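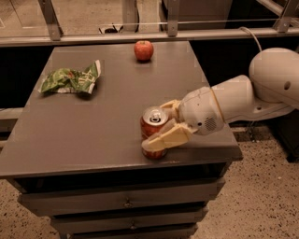 Apple, snack bag and red can on the grey table.

Tuesday, July 1, 2025

The news came at last this morning. Suleo is buying Tudon, all of it, and the letter to the small shareholders was in my inbox before I had finished my coffee. I own 1,561 shares, which I bought over several years when I still worked in the Gorstead office, so for me it is not a small matter.

I read the letter two times and then once more with the dictionary, for the legal words. They offer cash, and we have 25 days to answer. If we accept early there is an extra payment of up to 9 pence for each share, but the conditions for it are on another page and I did not understand them well. I must ring the helpline tomorrow.

Michalis Andreadis telephoned at lunch. He is against the sale. He thinks that Suleo wants only the warehouses and the customer list, and that the Gorstead site will be closed by next spring. I told him that the letter promises the opposite. He laughed and asked me if I remember what was promised when Brzozowska was bought. I do remember. I was one of the 14 people who moved desks that April, and by the end of the summer our department had a different name and a different boss, and the good canteen was gone.

Still, I am not sure he is right this time. Tudon has lost money for two years and the bank will not be patient for ever. A bigger owner could pay for the new delivery system, which we have talked about since before I left. And the price is fair, I think - better than I expected in the winter, when I almost sold everything.

In the evening I wrote both sides on a sheet of paper, for and against, as my father used to do. The "for" side is longer, but the "against" side has the names of people I know, and I looked at it more.

I will not decide this week. Tomorrow the helpline, then I want to ask Michalis to send me the old Brzozowska papers, if he has kept them. Also I have to find my share certificates. I believe they are in the blue folder with the car insurance.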